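Sat 13 February
by Carter Paquette

Grondow storage bin, large - quick review

Bought two of these for the Planville move in October. Finally writing it up, sorry, been busy. Short version: good bin, bad lid.

Plastic is thick enough. You can sort of see through it, so no more opening every one to find the extension cords. Rim is the best part - wide, easy on the fingers even with books in there. Rounded corners, so you lose a little space if you pack square boxes. Cardboard in the bottom stops stuff sliding and scratching. Any old box, flattened.

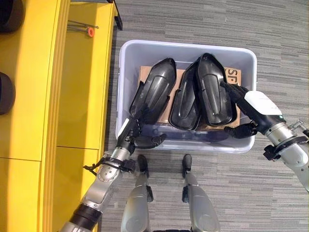 Black plastic shells on cardboard, in a see-through bin.
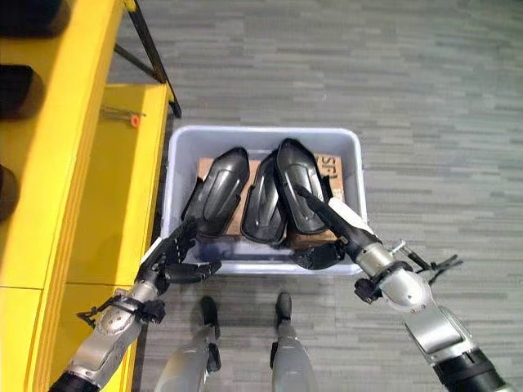 Page last changed: Sat 13 February

Now the lid. Pops up at one end when you press the other. Every time. Amândio Rebelo has the older Laskowska ones and his still snap shut after 6 years, so it can be done. I ended up using a strap. Shouldn't have to.

Stacking is OK empty, wobbly full. Would not go higher than 2. No wheels, no handles worth the name, you just grab the rim. Fine on carpet, drags ok. Stairs are another story.

Left one in the garage all winter and no cracks so far. Label sticker took forver to get off, use oil.

Would I buy again? For a closet yes. For a moving truck no, get something that latches. The Ovham store had them marked down last time I was in, wich helps.

Contact: Carter Paquette, Planville | Copyright, all rights reserved | Back to top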